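Limescale on a kitchen mixer tap, vinegar or citric acid?

Kosmas_B
Posts: 84
Hello to all. I moved in July to a flat in Rusthorpe and the water is very hard. After one week there is already a white crust where the water comes out of the kitchen tap, and the stream goes to the side. In my country we put vinegar on everything, but my neighbour told me that vinegar damages chrome. Which one is correct? The tap is not mine, it belongs to the landlord, so I want to be careful.

tello_k
Posts: 2,839
Vinegar is fine if you keep it short. Half water, half white vinegar, soak a cloth, wrap it, twenty minutes, rinse well. The trouble starts when people leave it on overnight.

Costwood Anselmo
Posts: 1,000
I do not agree with tello_k. I have cleaned holiday flats for many years and I have seen chrome go cloudy from vinegar, also with short times, when it is repeated every week. The coating on cheap taps is thin. I use citric acid powder, one spoon in a cup of warm water, and I never go over ten minutes. Also please do not use the green side of the sponge. It makes small scratches, and in the scratches the limescale holds better than before.

For the stream that goes to the side, the body of the tap is not your problem. It is the small sieve at the end, the aerator. On most taps you can unscrew it by hand or with a cloth and pliers. Put only this piece in the acid and leave the chrome in peace.

If you must replace the tap one day, take a simple shape. A shiny one with a big bend is easy to wipe in one movement:

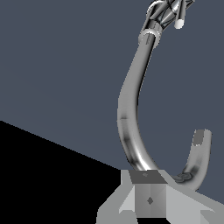
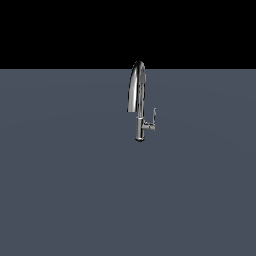
The taps with many edges and grooves are nice in the shop, but the scale sits in each corner and you need a toothbrush. I learned this with a model that the owner bought from Vlachopoulos, with rings all around the base. Every Saturday guest complained, and I could not say they were wrong.

tello_k
Posts: 2,839
Citric acid is also an acid, Anselmo. Cloudy chrome usually means someone used a bathroom spray and forgot to rinse. Mine is eleven years old and has had nothing but vinegar.

Costwood Anselmo
Posts: 1,000
I did not say it is not an acid. I said it does not smell and I can measure it with a spoon. If yours is eleven years old, then it probably has a better coating than what landlords buy now.

fumiko.m
Posts: 50
May I add one thing? Before I clean, I check if there is a rubber ring inside the aerator and I take it out. Mine became hard after some soakings and then the tap was dripping from the thread. A new ring is very cheap, but I had to go to Ceststead for the correct size.

And after washing the dishes I dry the tap with the tea towel. It takes a few seconds. Since I do this, I descale perhaps two times in a year.

Kosmas_B
Posts: 84
Thank you all. I unscrewed the aerator and it was full of small white stones, also some black bits. I put it in citric acid for ten minutes and took out the ring first, as Fumiko wrote. Now the water comes straight. The black bits I do not understand. Is it from the pipes?

tello_k
Posts: 2,839
Could be an old washer or the flexible hose breaking up inside. If they come back, tell the landlord in writing. And I still say vinegar.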